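Chapter 6
Cloth at Rest and Cloth in Use

When Anatole Hervieu took over the finishing room of a small linen mill at Brelska, he kept a notebook of complaints. Most of them had nothing to do with color or price. Customers wrote that a cloth would not lie flat, that it pulled to one side after the first wash, or that it creased in the drawer and stayed creased. The yarn was sound in nearly every case. The trouble lay in how the cloth had been woven, dried and folded.

The earlier chapters dealt with fibers and with spinning. In this chapter we look at the finished fabric and ask how it behaves when it is spread, hung, folded and put away. Three terms are used throughout and should be learned now.

Drape is the way a fabric falls under its own weight. A cloth with good drape bends easily in every direction and forms rounded folds. A stiff cloth bends in one direction at a time and stands away from whatever it covers.

Hand is the feel of a fabric between the fingers. It is harder to measure than drape, and two experienced buyers may disagree about it.

Recovery is the degree to which a fabric returns to its earlier shape after it has been bent or crushed. Wool recovers well. Untreated linen and cotton do not, and a crease pressed into them tends to remain until moisture and heat are applied.
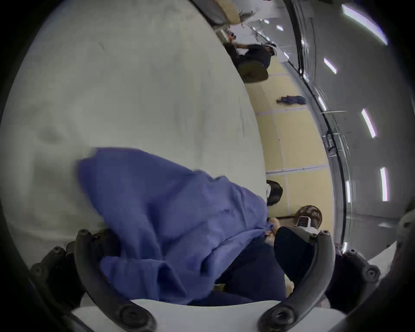
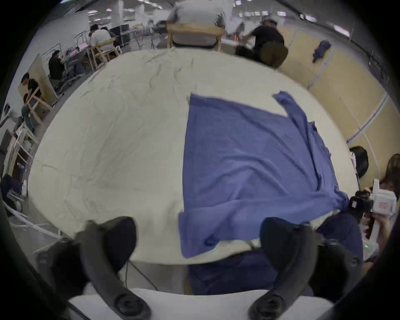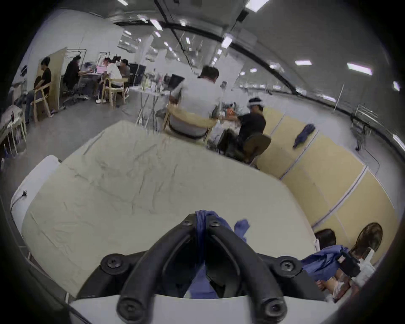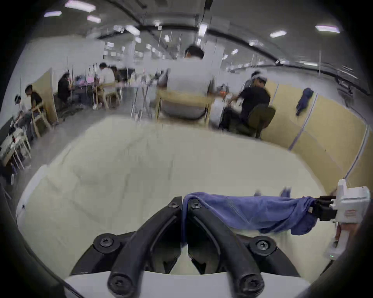
Blue cloth with soft folds and creases, at a cream or off-white covered surface.

Folds and creases are not the same thing. A fold is a bend that disappears when the cloth is opened. A crease is a bend that has been set, so that some of the fibers have shifted and no longer lie as they did. Whether a fold becomes a crease depends on pressure, time, moisture and heat. A tablecloth folded for an afternoon may open clean – the same tablecloth kept since February under a stack of others will not.

The direction of the weave matters too. Along the warp, most plain cloths stretch very little. Along the weft they give slightly more, and on the bias, which runs diagonally between the two, they give a great deal. A cloth picked up by one corner hangs on the bias and lengthens. If it is dried that way, part of the change may stay.

Hervé Lecomte, who taught weaving at Rasimau, had beginners hang a square of muslin by a single corner overnight and measure both diagonals the next morning. The exercise is given in full in Section 6.4. It needs only a clothespin, a ruler and 60 centimeters of cheap fabric.

Section 6.1 covers drape and the simple tests for it. Section 6.2 deals with creasing and recovery, and Section 6.3 with storage. Readers who have not yet worked through the yarn tables in Chapter 4 should do so first, as the figures for twist are used again here.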